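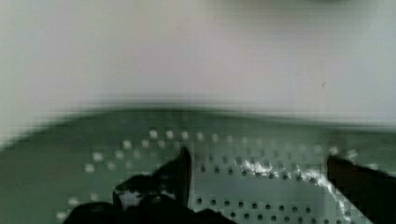 It has been a good while since we wrote about the tabletop arm in the back bay, and several of you have asked how it is getting along, so Elvira Huaranga and I sat down over coffee and put together a few notes on its upkeep. Most of the work comes down to the gripper. The two black fingers take all the wear, and the camera at the wrist looks straight out over them, so if a finger is seated even a little crooked you will see it in the view before you see it in the picks. When we check, we like to have something full of holes in view, like the green surface in there now, with its neat rows – if the rows swim or smear while the arm is standing still, the camera mount wants snugging up. If they only smear while it travels, leave it be!

Wenceslao Alvarado went over the finger screws again last week and found two that had backed out a touch. He now checks them every 500 picks, and he has kindly taped a card to the Rallex cabinet where you can write down the count and your initials. Please do use it, even if you are only stopping by for a quick run before lunch.
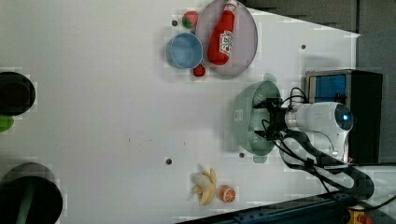 Cables are the other thing. They need enough slack for the wrist to turn all the way over with a bowl in its grip, and yet not so much that a loop can drop down and catch on something. Rachid Saber spent most of an afternoon on this back in November, moving the ties a little at a time and running the arm slowly through its widest reach, and the spacing he settled on has held up beautifully. If you have to undo a tie, mark its place with tape first, and do the slow run again before you go back to full speed.

We have also changed the finger pads, from the old Brunner ones to a softer set from Oketti. They hold a smooth rim better, though they do pick up dust, and a wipe with a damp cloth at the end of the day seems to be plenty. Spare pads are in drawer 4, and the small hex keys are in drawer 5 (please, please put them back).

Montserrat Gallegos is happy to show anyone the pad change, and it takes roughly as long as a cup of tea. Catch her in the shop most mornings, or leave a note on her bench.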